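Pranthorpe swaps its foam cups for paper, and picks its colors

The long argument over cups at the Pranthorpe community hall has come to a friendly end, and anyone who stops in for coffee after the Thursday sewing circle or the Sunday concert will soon have something new in their hand.

Starting next week, the hall's kitchen will pour its coffee, tea and cider into colored paper cups in place of the white foam ones that have been stacked by the urn for as long as most members can remember. The switch was agreed on at the fall members' meeting, held in the upstairs room with the good radiators, and it passed easily once people had been told what it would cost.

That took a little while. Liis Sproģis, who has run the hall kitchen since April, had brought prices from two suppliers and spread her papers over most of the front table. Paper costs more than foam – she was quick to say so before anybody else could – but the hall has been buying its foam cups in small packs from the grocery store, which is a costly way to buy anything. Ordering 700 paper cups in one go from Tivside, the catering supply firm out past the rail bridge, brings the two prices close enough that the kitchen budget can take the difference without raising the coffee price. A cup of coffee stays at 40 cents, and there was some applause for that.

The colors were another matter, and a much more enjoyable one. Tivside sells its cups in a whole range, and several members had strong feelings about brown. Sproģis set a few samples out on the white tables and let people wander past during the break, pick them up, fill them, and tell her what they thought.

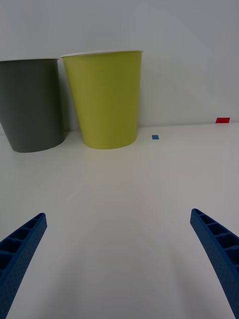
In the end the members chose the lime for everyday use and the charcoal for concerts and evening events, with plenty of good-natured grumbling from people who had wanted it the other way around. The lime won a lot of friends among the parents, who say a bright cup left under a chair is a cup that gets picked up again. The charcoal was a favorite with the concert crowd, who thought it looked a bit dressier next to the cake stands and would be kinder about coffee drips.

"I've heard more opinions on cups this month than I've heard on the roof in 4 years," said Sproģis, who was pouring as she talked and seemed to be having a very nice time. "I loved it. People who never say a word at meetings came up and told me exactly how they like a cup to feel when it's hot."

Feel mattered a good deal, as it happens. Frida Hauksdóttir, who plays cello with the Þórarinsdóttir Quartet and has been a regular at the hall since the winter concerts began, asked for a cup with enough of a rim to hold on to when your fingers are cold from the walk over. She tried her tea in both colors and pronounced herself happy with either one. She also asked that the hall go on keeping its china mugs on the shelf for anybody who is staying put, and that was agreed to right away. Members who like to bring a mug from home are welcome to do that too, and there are hooks by the kitchen door if you want to leave yours there between visits.

The remaining foam cups will be used up at the kids' craft mornings, where Sproģis says they are needed for snowmen. Used paper cups should go in the bin marked Rendeo, the hauler that collects from the hall every other Monday. Please tip out the last of your coffee first. Lids go in the regular trash, and the hall won't be ordering many of those anyway, as most people drink sitting down.

The new cups make their first real appearance at the open house in November 2019, when the kitchen will also be serving Sproģis's cardamom buns and a pot of yellow pea soup. Doors open at 2 in the afternoon. Anyone who can lend a soup ladle, preferably a long one, is asked to leave it in the kitchen with a name taped to the handle.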